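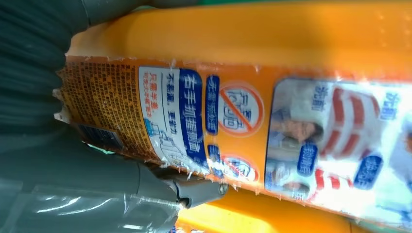 Fig. 2 - Orange packet in its clear film, small print and barcode at one end.

Section 2. Unwrapping and Putting Away Boxed Goods

Before you fill the shelves of your Vuvero cupboard unit, do please set aside a little time for the packets themselves. It is tempting to push everything in as it comes out of the shopping bag, but a few minutes at the table will make the cupboard far nicer to live with.

1. Wipe down the table and lay the packets out with their printed sides up.

2. Find the panel of small print on each one and read it through before you touch the film. If the packet is printed in a language you don't read, ask somebody who does, or write what you know about it on a slip of paper and tape it on.

3. Look over the film. Where it has crinkled or torn along the edges, pick off the loose flakes with your fingers and pop them straight in the bin - they cling to sleeves and get everywhere!

4. Decide whether the film stays on. Packets you will open this week can be stripped now. Anything you are keeping until March, say, is better left covered.

5. Slide the packets in flat, long side to the back, with the barcode end facing you.

Note: The middle shelf sits 23 cm above the lower one. Taller boxes belong at the bottom, standing up.

Caution: Do not cut the film with a knife drawn towards your hand. Use round-ended scissors, and keep film away from babies and small children.

Caution: Cleaning products and food must never share a shelf, however well they are wrapped.

Text by Precious Makhubela, revised 2018-11-26

© Dristness Home Storage | Contact us | Back to top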